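Cillow Wood Terms

A word list for people who buy, sell or repair secondhand wooden furniture. It holds 2,693 terms with short definitions, in English only. The list grew out of notes kept at the Amar repair shop and was first put in one file in December.

What is in the download

terms.csv – one row per term, with the columns term, definition, group, see_also
groups.csv – the 10 groups used in terms.csv (joints, finishes, grain and figure, hardware and so on)
CHANGES.txt

Definitions are kept under 600 characters. Where a word means different things in different trades, it gets two rows, numbered 1 and 2.
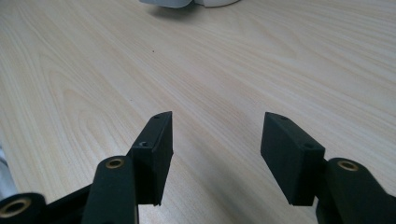
Pale tabletop with looped and straight grain. See group "grain and figure".

Known gaps

Upholstery words are thin. Regional names for chair parts come mostly from the Hsiao price lists, so older dealer slang is missing. Spelling follows American use – "molding", "gray" – and British forms are listed only under see_also.

Version 2 renamed the column "kind" to "group". Scripts written for version 1 will need that one change.

Use

Free to copy and edit. Please keep the name Cillow on unchanged copies. Corrections go in the Clorna tracker, one term per ticket.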